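Purdale Automation Board > Maintenance > Grippers and tooling
Topic: Finger coating wearing through on a two-arm cell - recoat or leave it?
Started 4/14/19

remzi_yurt
I look after a bench cell with two arms, each with a gripper and a small camera at the wrist. The job is small parts handling, mostly connectors and terminal blocks, plus a few bigger things we use for practice runs. The fingers came with a black finish. I had the counter at 3,920 closes on one pair when I did the March check, and the black is going from the edges of the tips and along the ridges. The flat faces have light scratches but are still mostly black.

Grip is fine so far. What bothers me is the camera. The finger tips are always in its view and our software uses the tip outline to work out whether the fingers are where the encoder says they are. Since the edges started going shiny I get a bad tip reading now and then, mostly on the window side of the table. When I pull the fingers and put them back I run a tip check with the other arm parked in front and a terminal block on a piece of cardboard between the fingers.
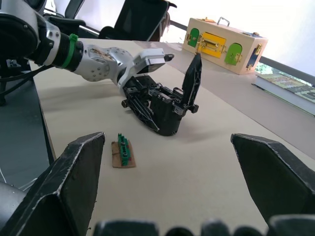 Janka
Don't recoat them. We tried it on our pair at Štefanec and the new finish went on uneven, so the two tips no longer met flat. It took an afternoon to lap them back and by then half the new finish was gone again. If the grip is fine, leave the metal alone and fix the tip reading in software.

How are you lighting the table? Bare metal plus a window is going to give you trouble whatever you do with the fingers.

remzi_yurt
No dedicated light at all, just the room and the window. There are blinds and we pull them down part of the way. The tabletop is pale and smooth so it washes out too when the sun comes around.

radomir_s
I'd disagree with Janka a little. Recoating is fine if you mask the contact faces and only do the outside. The problem she had is from coating the whole finger. We send ours out to Gronance and they mask to a drawing. Turnaround is 22 days, so you need a spare set.

Can you show one of the tips close up? "Going shiny" could mean polished or it could mean chipped, and those are different problems. If it's chipping, the edge will be ragged and you'll keep losing finish no matter what you do.

remzi_yurt
Ragged, I would say. The line on the bevel goes from the tip downward and it isn't even. There are some specks on the faces as well. 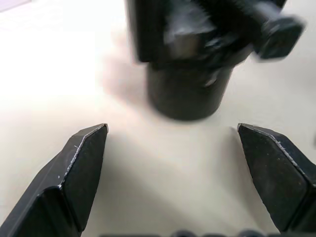 Finger tips wide open over the table, with bare metal along the bevels.

radomir_s
OK, I'd call it chipping. The finish is breaking off the sharp edge. What I would do:

Take both fingers off and mark left and right before you put them down.
Break the sharp edge with a fine stone. A few light strokes, you only want to take the corner off.
Wipe down, put back, and torque the finger screws to whatever your gripper sheet says.
Close slowly on a feeler gauge and compare both sides.

Then decide about coating. A sharp edge won't hold any finish for long.

zdislava
Is anything hard coming into contact with the tips in normal work? Ours looked similar and it was the two hands touching. Somebody had taught a handover with too little clearance and the fingers of one hand were brushing the frame of the other on every pass. You couldn't hear it over the fans.

remzi_yurt
We do have jobs where both hands work close together in the middle of the table. In one of them the right hand holds a tall cylinder upright and the left comes in low behind it. I set the clearance on that one myself and it's 4 mm at the closest point, on paper. I haven't measured it with the arms moving.

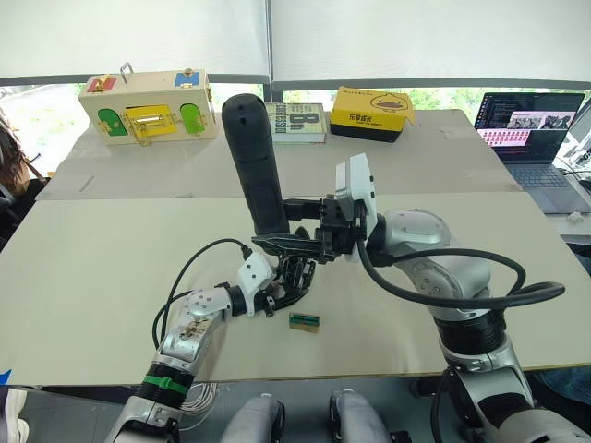
Miloslav
Measure it moving. On paper our closest point was fine too, and then the arm sagged under load and the wrist cable pulled it over a bit more. Put a strip of masking tape on the outside of one finger, run the job 33 times at normal speed, and look at the tape. If it's marked, you have your answer and it cost you nothing.

Also check the cable on the right arm where it loops over at the top. If the loop is short it will pull the arm at full reach. Ours did until we re-clipped it one joint further back.

remzi_yurt
Good idea with the tape, I'll do that before I take anything off. The cable has slack at full reach, I checked it when we moved the cell.

janka
Still not sold on recoating, even masked. You now have a spare set, a shipping loop and a drawing to keep up to date, all for a camera problem. A strip of matte film on the outside of each tip would do the same and you can change it in five minutes.

radomir_s
Film lifts. I have pulled it out of a gripper linkage more than once. On fingers that size it will lift at the edge first, and the edge is where he needs it.

janka
Depends on the film and on how well you degrease. Ours lasts from one service to the next.

zdislava
Either way, do the tape test first. If the hands are touching, then film and coating are both going to come off again.

remzi_yurt
Tape test done. The tape on the right hand finger has a mark low on the outside, so Zdislava was right and there is contact. It's light, the tape isn't cut through. Tips are clean, so I don't think it explains all of the chipping. I moved the left hand approach back and lowered the speed for the last part of it. The second run with fresh tape came out clean.

After that I stoned the edges as Radomír described and put the fingers back. For the tip check on the right hand I now leave the grip open, with the other hand off to the left, and keep the big wooden box at the far side of the table. The check uses the box as a fixed thing to line up on, so it doesn't get moved between runs.

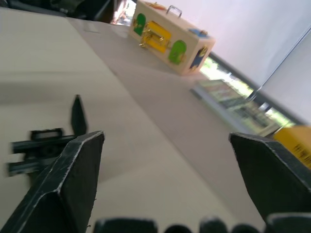 I also changed the order of the service sheet. It used to be tip check, then screws, then cables. Now it goes cables, screws, tape run, tip check. If the screws get touched after the tip check, the check is worth nothing, and I'm fairly sure we had been doing it that way since the cell was set up.

Bad readings are down but I still get them in the afternoon with the blinds up. I will try Janka's film on one hand and leave the other bare, same jobs on both.

miloslav
Write down which hand. We did the same comparison on the Serneden cell and then somebody swapped the fingers over at cleaning.

remzi_yurt
Film is on the left hand, fingers marked with a scribe on the back. What film are you using, Janka? The one I have is meant for camera hoods and it's a bit thick.

janka
I'll look at the roll when I'm back in the shop. It's thinner than hood film for sure.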